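# Buy the Ugly Objects First

12/04/2024

Most home robot projects I have seen start with the arm. People pick the motors, argue about gear ratios, print brackets for a month, and only then look around for something to pick up. What they find is usually a foam block or a wooden cube. The arm lifts the cube and the video goes online. Then the builder tries it on something from the kitchen and the project stalls.

I did the same thing. My first arm took up most of a winter in the shared workshop at Corthorpe, and it could stack cubes well. It could not do much else. I now think the order is backwards, and that a hobby builder should choose the household objects before buying a single servo.

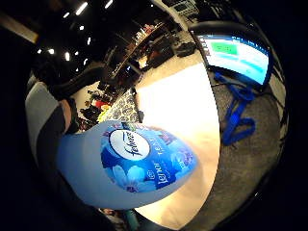 A gripper lives or dies by its fingers, and fingers should be designed around real things. Cubes are forgiving. They have flat sides, they stay put, and every face is like every other face. A bottle of Lenor fabric softener has a rounded body, and the label wraps around its side, so a fingertip can come down on printed label in one place and bare plastic in another. If your fingers are two flat printed plates, you have a narrow line of contact on each side and the bottle can turn between them. You can fix that with softer pads or with a curved finger, but either choice changes the width of the jaw, the force you need, and so the motor you should have bought.

Cor Van der Linden disagrees with me on this, and his argument deserves a fair hearing. He says a beginner needs an early win. If the first object is hard, the beginner quits, and a working arm that only stacks cubes is better than a box of parts. He has taught more people to solder than I have, so I take that seriously.

My answer is that the early win can be cheap and still be honest. Make the gripper first, with a handle on it, and work it by hand. You are the arm. You find out in one evening which objects slip, where your wrist wants to go, and how much opening you need. My hand version cost $20 in printed parts and springs. The arm it replaced in my plans would have cost 20 times that, and I would have learned the same things from it much later.

There is a second reason to work this way. A bench in a shared shop is messy. There are cables, screens, other people's coats, and somebody reaching across. A tool that only works on a cleared table will not be much use at home, where the table is never cleared. Holding the gripper yourself makes you deal with that from the first day.

I keep 6 objects in a crate under my bench now, and no finger design goes on the arm until I have tried it by hand on all of them. The current set of fingers is version 2. They are wider than I wanted, and they add weight at the wrist that I will have to pay for at the shoulder. I would still take that problem over another month of cubes.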